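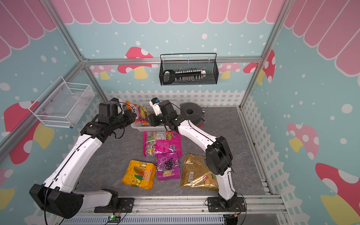

Home Tickets Wiki Parts requests Log in

Ticket: Right arm stops or drops the bag during basket task
Project: Candy shop cell, student automation project
Opened by: Kamonchanok Wannasri
Assigned to: Thanakorn Suksawat
Priority: High (demo in July)
Status: Closed

Kamonchanok Wannasri
The task is to pick candy bags off the table one at a time and put them in the gray basket. The left arm does this fine. The right arm has two problems and I don't know if they are related.

First, it closes on a bag, lifts it a few inches, and the gripper opens by itself. The bag falls back on the table. It does this most with the big gold bag and hardly ever with the mango or grape ones.

Second, after a drop the arm sometimes freezes in place. The controller program prints "no reply, joint 6" and the only way out is to cut power and start over.

What I already tried:
- restarted the controller program
- restarted the computer
- swapped the power supplies between the two arms (problem stayed on the right)
- ran the right arm with no bags on the table (no problem, ran until I got bored)

Log from this afternoon is in the shared folder.

Thanakorn Suksawat
Thanks. Please don't swap power supplies while the arms are switched on, if you did. Can you say which version of the pick script you ran? There are two in the folder and one still has the old speed settings from before Olumide changed them.

Kamonchanok Wannasri
They were off. I ran the newer one, the one called pick_shop.

Thanakorn Suksawat
OK. I read the log. The gripper motor on the right arm is reporting its position the whole way up, so it isn't losing contact on the lift. What happens is the load reading climbs, goes over the limit, and the motor shuts off its own torque to protect itself. With no torque the fingers relax and the bag falls out. The gripper did what it was told.

The load limit on the left gripper is higher. I don't know who set them different. Can whoever set up the right arm check?

Olumide Olaniyan
That was me. I put the low limit on the right arm when we were testing with the paper cups and crushing them. I forgot to put it back. Sorry.

Thanakorn Suksawat
Put it back to match the left and run the gold bag again please. Watch the motor temperature while you do it.

Olumide Olaniyan
Done. Gold bag goes in the basket now. Ran it over and over until lunch. One drop, and that one was a bad grab on the corner, I would have dropped it too.

The freeze still happens though. I got it when the arm was reaching to the back of the table with nothing in the gripper. So it's a separate problem.

Kamonchanok Wannasri
Should I open a new ticket for the freeze?

Thanakorn Suksawat
No, keep it here. Change the title if you want.

For the freeze, next time it happens don't cut the power right away. Look at the light on the controller board first and write down if it is green, red or off. Then run the scan command and paste which motors answer.

Kamonchanok Wannasri
Got one at 4:40. Light on the board was green the whole time. Scan found joints 1 to 5 on the right arm. Joint 6 and the gripper did not answer. All of the left arm answered.

Thanakorn Suksawat
The motors are wired in a chain, so if 6 and the gripper are both gone, the break is between 5 and 6. Either the cable or one of the two sockets. Please power off, unplug that cable at both ends, look at the pins, plug it back in, and try again.

Kamonchanok Wannasri
Pins look straight. Plugged back in, it clicked at both ends. Worked for a while and then froze again in the same pose, arm stretched to the back and wrist turned over toward the basket.

Wichai Thammasiri
I'm only here for the mechanical side, but if it is the same pose every time then look at the length of the cable and not the plug. On the right arm the cable is tied down tight before the wrist. When the wrist turns over, there's no slack and it pulls on the socket. I moved the arm by hand with the power off and I can see the plug tilt.

The left arm was cabled by Jisik team last term and they left a loop. Ours has no loop.

Thanakorn Suksawat
That fits. Wichai, can you redo the ties and leave a loop like the left one? Keep the loop small enough that it can't catch on the fence panels at the back or the side. Check it at both ends of the wrist travel before you power up.

Wichai Thammasiri
I cut the last two ties and there still isn't enough cable to make a loop. It needs a longer one. Do we have any?

Ambros Brunner
There should be some in the Makokha drawer, under the spare gripper fingers. If you take one, write it on the sheet. The last time the sheet was wrong we ordered the same part twice.

Wichai Thammasiri
Found one, wrote it down. New cable is in with a loop. Wrist turns all the way both directions and the plug stays put.

Kamonchanok Wannasri
Started a long run after class with both arms, all the bags back on the table in mixed positions. It stopped at cycle 2,307 and I thought it had frozen again, but it was only me, the computer went to sleep. No "no reply" messages in the log at all. The scan found every motor on both arms.

Thanakorn Suksawat
We said 2,000 cycles with no lost motor would count as fixed, so that's good enough. Turn off sleep on that computer.

Two more things before I close it.

The wrist camera on the right arm was taken off for the cable work, yes? If so the calibration needs to be done again. Even a small shift makes the grab point wrong and we will be back here with another ticket about dropped bags.

Also the overlap check. Both grippers can be over the basket at the same moment. The script is supposed to make one arm wait. Please confirm that is turned on.

Wichai Thammasiri
Camera was off, yes. I put it back with the same screws.

Kamonchanok Wannasri
Calibration redone, saved under the new name, old file moved to the archive folder. The wait setting was on for the left arm only. I turned it on for both and then they both waited forever. Olumide fixed it so the left always goes first.

Olumide Olaniyan
The change is in pick_shop now. Please delete your own copies.

Ambros Brunner
Can we get the cause written at the top of the wiki page? The Skirneck group is building the same cell next term and they'll use the same cable lengths from our parts list.

Thanakorn Suksawat
Added. Short version, for anyone who finds this by search:

Gripper opens during lift: load limit on the right gripper was left at the test value. Set both grippers the same.

"No reply, joint 6": cable between joint 5 and joint 6 too short, pulled on the socket when the wrist turned over. Use the longer cable, leave a loop, check by hand with power off.

Both arms stuck waiting: wait setting on for both arms with no order given. Left goes first.

Parts list is updated with the longer cable for both arms.

Closing.

Kamonchanok Wannasri
Can we also order more of the grape bags, the corners are getting worn and the camera doesn't always find them

Thanakorn Suksawat
Parts request form please, not here.

32 comments · 0 shares

Contact the lab desk | © Prindgate Student Automation Lab | Back to top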